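June 8, 2021

Got in before seven and had the Prallura cell to myself until lunch. It has been dropping things since the end of May and I wanted to go through it properly this time, both arms, and not just clear the fault and walk off.

Started with the left gripper. Took the fingers off, wiped out the slides, put a little grease back in. One of the finger screws was barely holding. I did the same on the right, where the screws were fine but there was a lot of grit in the slide. No idea where grit comes from in a closed cell. I wrote it in the log anyway.

Then the cables. The sheathing on the right arm had crept down and was pulling tight when the wrist rolled all the way over, so I moved two ties and gave it more slack. Ran the wrist back and forth 10 times and watched it. No snag. I checked the plugs on both wrist cameras while I was in there and cleaned the lenses with the cloth from the Zendar kit – the good one, it doesn't leave lint.

After lunch I did the zero check. We bring the two grippers together over the middle of the table, tip to tip, and read the offset off the screen. The old procedure from Grevenar has you do it with a steel pin and it takes most of an hour. Tip to tip takes four minutes and I trust it as much. 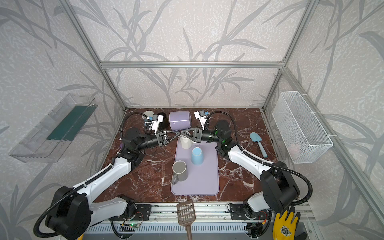

First reading was off by 2 millimeters, nearly all of it on the left side, and I'd guess that was the loose screw. I put in the new values, parked both arms, brought them back and read it again. Good enough to run on. Saved the old numbers in the Gachanja folder in case I have to go back to them.

Tomorrow I'll run 50 cycles at low speed before anybody gets to use it. Need to order finger screws, we are down to the last bag, and thread lock too. Left at five, back sore from leaning over the rail.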